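The Second Arm

Motik had money for one arm. The letter from Camholm said so clearly: 4000 for the whole year, and the offer from Vulov was already on the table, with a second page nobody had asked for.

Urmas Baranauskienė read the second page three times. A used arm, the same model as the first, 1361 with the gripper. Delivery 89. Spare finger tips, cables and a bracket, 300. He wrote the numbers in pencil in the margin of the old April budget and added them slowly, as his mother used to add the price of bread and milk.

"One arm can open a door," said Paju from the other desk. "Why do you want two?"

"At home I open the door with one hand," said Urmas. "And what do I have in the other?"

Paju thought. "The soup."

"The soup," said Urmas.

He crossed out the new chairs. He crossed out the trip to Camholm also, though he had wanted to see the sea – he had told his daughter he would bring her a stone from there. Then he typed the order, checked the spelling of every word, and did not send it. He went to the window and watched the bus turn around. When he came back, the order was still there, and the chairs were still crossed out, and he pressed the key.

In the weeks after, he slept badly. He kept the receipt in his coat, folded in four, and touched it on the stairs.

On the morning of the first trial he came early and hung up his coat without taking the receipt out.
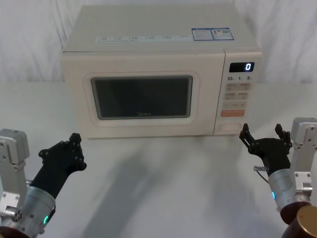 Paju asked whether next year's money should go to the chairs first, or if they had better put something aside for repairs.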